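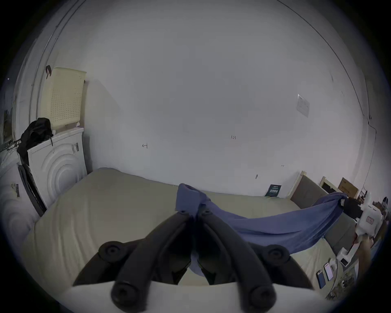

The Dolla is a hand-held two-finger gripper used in pairs to practice and record cloth handling for household robots. It was drawn up by Ariel Cruzado at the Prarkatik workshop and is built in small batches by Dela Peña, a machine shop that also supplies its spare parts. Each gripper has a white body and a pair of thick, curved black fingers with rounded tips. One person can run a pair, one in each hand, and cloth is where the design really shines: shirts, towels and pillowcases can be pinched, stretched and laid flat with surprising delicacy.

Setup

A Dolla station needs very little. Most are set up in ordinary bedrooms and laundry rooms, with a bed or a wide table as the work surface. A plain sheet in one color is preferred, and it should be pulled smooth before every session, as a ridge in the sheet is easily picked up along with the garment. Phones and small tools go on a side table within reach.

The pair is then zeroed. Both grippers are closed fully and held for 5 seconds, opened to the stop, and closed again. If the tips do not meet evenly, the left finger is adjusted first. Shiela Javier's setup notes, which most stations still follow, add a "scrap test": a thin cotton garment is held at two ends and pulled gently until the sag is nearly gone. Slipping on one side means that side needs attention before any real work starts.

Finger pivots

The pivots are the heart of the tool – and the part that wears. Each finger turns on a pin under a round black knob near its outer bend. The knobs are turned by hand, never with pliers, and should be just loose enough for the finger to fall open under its own weight. Over-tightening is by far the most common fault. It makes the trigger heavy and tires the wrist long before the cloth work is done.

Lint is the other great enemy. It packs in behind the knobs and shows up first as a faint grittiness on closing. Arnel Cabanatuan's method is to back the knob off 2 turns, brush the gap dry, and work the finger by hand until it runs clean. Oil is not used anywhere on the gripper, because it ends up on the laundry.

Tip replacement

Tips are rated for 2000 closures on cotton and fewer on denim. A worn tip looks shiny and lets thin fabric creep. Replacements are sold under part number 231 and press on without glue. They are always changed in pairs, followed by a fresh zeroing.

Revisions

Early units had straight fingers, which tended to poke a fold instead of gathering it. The curved shape came from Dindo Cabrera and was a huge step forward: a whole handful of fabric can be held at a single point without tearing at the weave. A later batch, made in November for the Demard folding trials, brought in the larger knobs. Older bodies accept them with no changes – a welcome touch for anyone keeping an early pair going.

See also

Finger pivot
Parallel gripper
Garment folding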